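Corrugated cardboard box

From my own small encyclopedia of everyday stuff. Last updated 2020-03-13.

A corrugated box is a container folded out of corrugated fiberboard, the stuff almost everybody calls cardboard. (Box people will correct you on this. Cardboard, strictly speaking, is just any heavy paper, like a cereal box. I still say cardboard and I plan to go on saying it.) It has a wavy sheet of paper glued between two flat ones, and nearly everything I love about it comes from that wavy sheet.

How it's made

The wavy layer is called the medium, and the flat layers are liners. The medium gets softened with steam and pressed between big toothed rollers, then a line of starch glue goes on the tips of the waves and the liner gets pushed down on top. Run it past a second liner and you have single-wall board. Do it all again and you get double-wall, which is what you want for books. Please don't move your books in anything else!

The waves are called flutes, and they come in sizes with letter names that make no sense at all. A was first, then B, which is smaller, then C, which sits between the two, and then E, which is very thin. I had a chart taped over my desk for a whole September before it stuck.

Jagadeesh Nair, who taught the packaging night class I took in Arnden, had us stand on empty boxes in our socks. Flutes running up and down held me fine. Turn the same box on its side and it sagged right away — I've never forgotten which way they should go.

Common styles

The regular slotted container is the one you picture when somebody says "box." Four flaps on top, four on the bottom, and the outer ones meet in the middle so you can tape the seam. It ships flat and wastes very little board.

Die-cut mailers are my favorites. They're stamped out of one sheet with a shaped blade, and the lid is hinged to the back wall. Side flaps and little tabs tuck into the front, so most of them close without any tape. You see them used for small goods, cables and chargers and soap and the like. Plenty are printed or colored on the inside only, and I admit I fall for it every time I lift a lid.

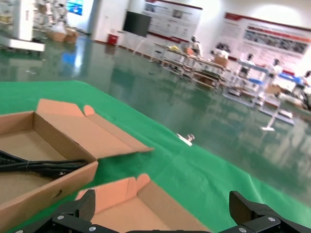
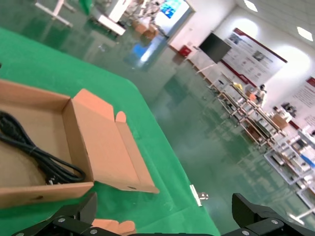

Open corrugated boxes with a coiled black cable inside, on green cloth.

Telescope boxes come in two pieces, with a lid that slides down over the base. Think of shoes, or office files. Then there are trays with no lid at all, which is how most fruit travels.

Strength

Two tests come up over and over. The burst test pushes a rubber diaphragm through the board until it pops, and the edge crush test squeezes a small piece standing on its edge. The second tells you more about stacking. Damp air is the real enemy, and a box that has sat in a wet garage can lose a lot of its strength while looking perfectly okay.

Collecting

Yes, people collect them! Ásdís Hauksdóttir has 3,812 flattened boxes in a dry barn outside Sandoval, sorted by style and then by maker. She has 300 from Grarow, the old seed company, and 8 of the early Mukham tea mailers, which I had only ever seen in a catalog. She let me unfold one. I was terrified.

See also: Fiberboard, Packing tape, Paper mill, Starch glue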